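## Pallier P2 Vibration Monitor

The Pallier P2 is a fixed two-channel vibration monitor for pumps, fans and small gearboxes. It reads bearing vibration continuously and raises an alarm when either channel stays above its set level for longer than the hold time. It is supplied by Hisex as a complete kit or as a bare unit for panel mounting.

The P2 replaces the earlier P1. Mounting holes are in the same positions, but the terminal block has been turned round and existing looms will need to be remade.

### Operation

Each channel takes one accelerometer. The signal is filtered, converted to velocity and averaged. Readings are stored every 23 seconds in normal running and continuously while an alarm is active. When the memory is full the oldest normal readings are overwritten first. Alarm records are kept until cleared by hand.

Alarm levels are set separately for each channel. We suggest running the machine at its usual load for a few days before setting them, as levels copied from another machine of the same type are often wrong. Resonance in the base plate is the usual cause of a high reading on a bearing that is otherwise sound.
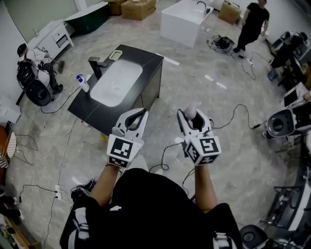 *Hand-held grippers with marker cubes, vanity cabinet and basin ahead.*

### Specification

| Item | Value |
|---|---|
| Channels | 2 |
| Enclosure rating | IP66 |
| Storage interval | 23 s |
| Alarm outputs | One relay per channel |
| Mounting | Wall or panel |
| Sensor fixing | Stud or adhesive pad |

Magnetic sensor mounts are not recommended for permanent use. They shift over time, and the high-frequency part of the signal is lost.

### Installation

Fit the sensor as close to the bearing housing as possible, on solid metal. Guards, covers and sheet panels are not suitable. Clean off paint down to bare metal before using the stud fixing. Run the sensor cable apart from motor supply cables and earth the screen at the monitor end only.

Where the drive is speed-controlled, set the filter to position B. In position A the drive's switching noise may appear as a steady false reading on both channels.

The Lornness site has used the P2 on its cooling water pumps since June. Notes on cable routing from that job, written by Radoslava Šindelář, are included in the installation manual as Appendix C.

### In the kit

- P2 monitor with wall bracket
- Two accelerometers with fixed cables
- Stud and adhesive fixings
- Cable glands
- Printed manual and calibration sheet

The Pešek junction box is ordered separately. It is needed only where the sensor cable has to be joined.

### Calibration and repair

Sensors should be checked yearly. Return the sensors and the monitor together, as they are calibrated as a set. Please remove adhesive pads before packing. For returns and repair quotes contact Declan Ngata at the Hisex service desk, giving the serial number from the label inside the lid. Questions on alarm settings go to Ánh Giáp in applications.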